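Vindivano opens guest laundry rooms at 15 self-catering properties

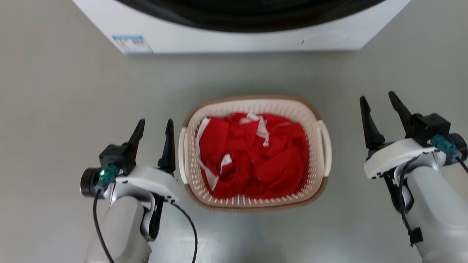
A front-loading washing machine and a laundry basket.

Jun 20, 2018 - Holiday lettings company Vindivano has added guest laundry rooms to 15 of its self-catering properties, all of them open to guests staying three nights or longer.

Work began in February, after more than 3000 guests answered a survey on what they wanted from a longer stay. Washing clothes part-way through a trip came up most often, ahead of late check-out and bicycle hire.

"Families staying a fortnight don't want to pack for a fortnight," said Evangelia Pappas, head of guest services at Vindivano. "Walkers and cyclists asked for it as well."

The rooms are open from 7 in the morning until late evening and there is no extra charge. Guests can book a slot at reception or when they reserve. Detergent is on sale at each property.

Bookings for the autumn are now open.

Press contact: Stelios Galanis, Vindivano press office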